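# Amoah Seed Swap - Your Questions

**Do I have to bring seeds to take some home?**

Nope! Plenty of people come to their first swap with empty pockets and leave with a whole summer's worth of beans. If you save seed later on, bring us a few packets next year and we'll be thrilled.

**What kinds of seeds can I bring?**

Vegetables, herbs, flowers, grains - we love them all. Open-pollinated varieties are best, as hybrids often won't grow true from saved seed (fun to try at home, but a bit unfair to the next gardener). Please leave invasive plants out of it.

**How should I pack them?**

Small paper envelopes work beautifully. Write the plant, the variety and the year you saved it. Make sure the seeds are bone dry before you seal anything up!

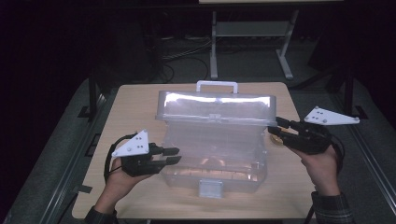

If you don't know the variety, tell us what you do know. "Yellow tomato, very sweet, from my aunt in Clamurau" is a perfectly good label, and those packets usually go first.

**How long do seeds keep?**

It depends on the plant. Onions and parsnips fade after a year or so, while tomatoes can easily go four or five. Keep them cool, dark and dry.
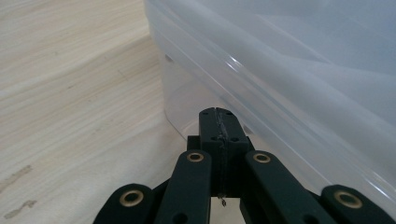
Not sure about an old packet? Lay ten seeds on a damp paper towel, keep them warm and check them in a week or two. If six or more sprout, sow as normal. Fewer than that, sow thickly and see what happens.

**How big is the swap?**

Last year we had 400 visitors and 2591 packets on the tables, with 356 of them peppers. Pepper people are wonderful.

**When does it start?**

Doors open at 10 a.m. at Drurkine Hall in March. The popular tomatoes go early, but there are good finds right up to closing.

**Who can I ask about saving squash seed?**

Tetteh Aryee runs the squash table and will happily show you how to hand-pollinate - bring your questions and a notebook!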